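Workshop notebook, Trestard garment returns, sorting floor
October, late shift

Knitwear again. The Han sorter did 417 pieces before the break and kicked 64 of them to the manual bin, nearly all cardigans. Jumpers it likes. Anything that opens down the front it treats as a personal insult.

Skernach have sent another settings file. It makes the folder slower and more polite. We ran it for an hour and went back to the old one.

What has changed on the bench, for whoever reads this at Miklow: we used to fold all day and talk. Now we fold only what the machine refuses, so every piece that reaches us is a bad one, and the hourly target was worked out from the days when most of them were easy. I have raised this. I was told the dashboard looks healthy. The dashboard is in another building.

Job titles also changed. I am an exceptions handler. Same stool.

Two of the bench team have moved over to recording grasps with the hand-held grippers. They come back with sore thumbs and strong views on ribbing. Cuffs are fine, they say, plackets are misery, and a soft fuzzy knit gives you one layer when you wanted two. All of which we knew, but now it goes in a spreadsheet and is called data. Total so far 1,656 grasps, 185 of them on button fronts. Want more button fronts.

To do:
lint rollers, we are out again
ask Skernach whether "garment absent" can be renamed, as it comes up mostly when the garment is very much present
move the reject bin nearer the bench, my knees are not automated
find out who keeps switching the radio off

Green cardigan, five dark red buttons, collar and one sleeve folded over. Gripper at the hem.

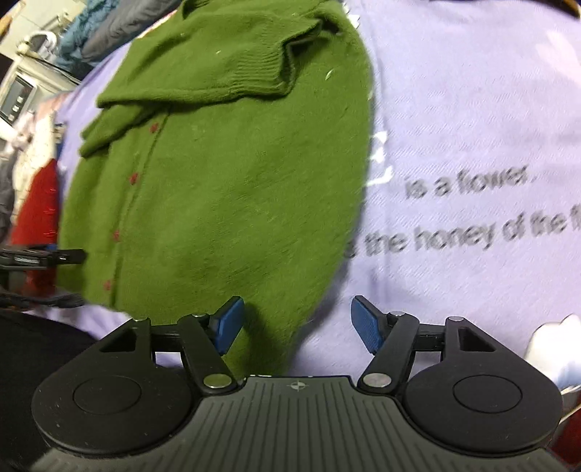
Page last changed: October, 21:40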